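Lasorness releases Grumudent, a way for robots to find their own hands in blurry video

Sesosberg, Thursday, May 7, 2026

I've been waiting since February to write this one, so forgive me if I run on a bit! Today we at Lasorness are releasing Grumudent, a method that helps a two-armed robot work out where its own hands are using only the small cameras it carries. The report and the training code go up this morning on our site, free for anyone to pick apart.

A quick word on the problem. Robot arms come with joint sensors, and those sensors drift. Cables tug, covers shift, somebody bumps a wrist. Most teams stop and recalibrate, usually with a printed checkerboard, and it eats up half a morning. We wanted the robot to do that job itself, while it was already moving.

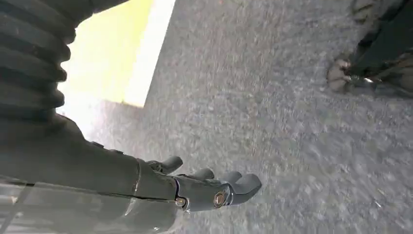

Motion blur was what beat us in our first two tries. We kept throwing away every smeared picture, and that left us with almost nothing from the fast parts of a movement. Raymonde Wong, who leads our vision work, looked at what we were tossing and got a little cross with me. The carpet can be one long gray smear and you still get a perfectly good read on the silver-and-brass screw head at the base of the longest finger, with the smaller brass one just to its left. A camera near the wrist travels with the hand, so the hand stays fairly steady in its view while the room flies by. Grumudent now leans on that. It scores small patches of each picture and keeps the good ones.

We tested on 343 short recordings made at our Jakubowski lab, all with arms moving at normal working speed. Grumudent brought the average fingertip error down to 3 millimeters. Our old checkerboard routine gets 2, so we're still behind it (I'm not going to pretend otherwise), but the old routine needs a person and a stopped robot.
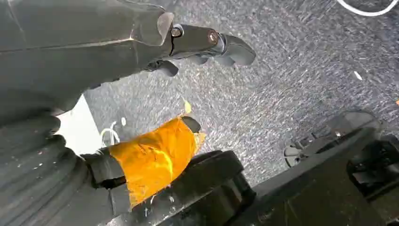

Picking which patches to trust took longer than everything else put together. Vlastimil Tichý built the part that does it, and his early versions loved anything shiny – a bad habit around our hardware. Glossy orange tape is the classic trap: it's wrinkled, it throws yellow and amber highlights all over the place, and those highlights slide when the arm turns. The round bolts along the metallic finger behave much better. So the scoring step now checks whether a bright spot moves the way a solid part should, and drops it when it doesn't.
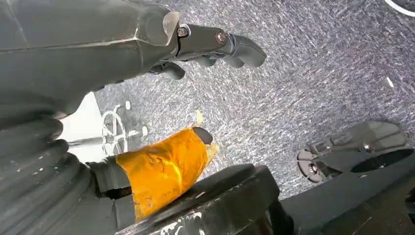
Do you need special markers on the robot to use this?

You can run it with none at all. Grumudent learns from whatever is already on the hand, and a new hand takes one recording session of 13 minutes.

The report also covers the cases where it falls down. Very low light hurts it badly, and so does a hand that blocks its own camera for more than a moment. We've included those recordings in the download so people can have a go at them.

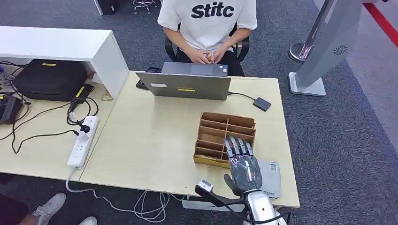 Next up is joining the wrist views with a view from higher up, and I'm really excited about this part. The wrist cameras know the fingers well but they're poor judges of where the rest of the desk is. With a cardboard organizer like ours, all those small empty cells in rows, being off by one compartment means dropping a part in the wrong place. From the higher view you get the raised hand, the organizer and the laptop behind it together, and that should let us tie the fingertips to a particular cell. Raymonde has already started on the matching code, and we'll post those results as a second report.

If you'd like to try Grumudent on your own robot, or you want to talk to Raymonde or Vlastimil for a story, write to the press desk through the Lasorness website. I read everything that comes in there myself, and we're happy to show visitors the setup in Sesosberg.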